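3.2 Shared drying equipment

The laundry room at the Wastbridge site served 264 households. Loads were recorded over 18 weeks from June, giving 3,209 drying cycles after incomplete entries were removed. Machines were stacked to save floor space, and each was treated as a separate unit in the analysis.

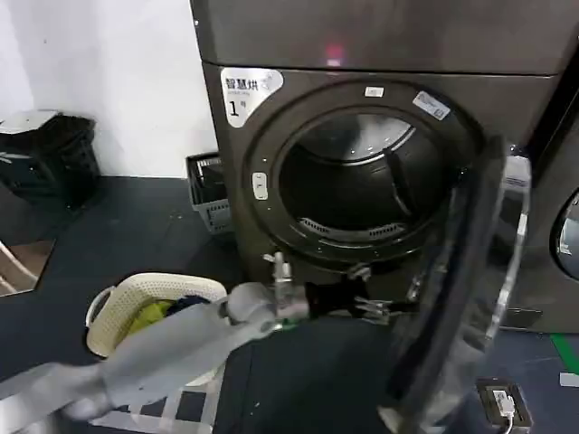

Figure 4. Unit 1 with the door open, showing the drum and, along its bottom inner rim, the perforated lint grille. A basket of clothing stands at lower left.

Lint was collected from the grille after each cycle and weighed dry. Cycles in which the grille had not been cleared beforehand were coded separately. Door opening time was logged from release of the catch to the start of the next cycle, with an upper limit of 300 seconds; longer intervals were classed as idle. The same procedure was followed at Grurkwood, where the units were not stacked.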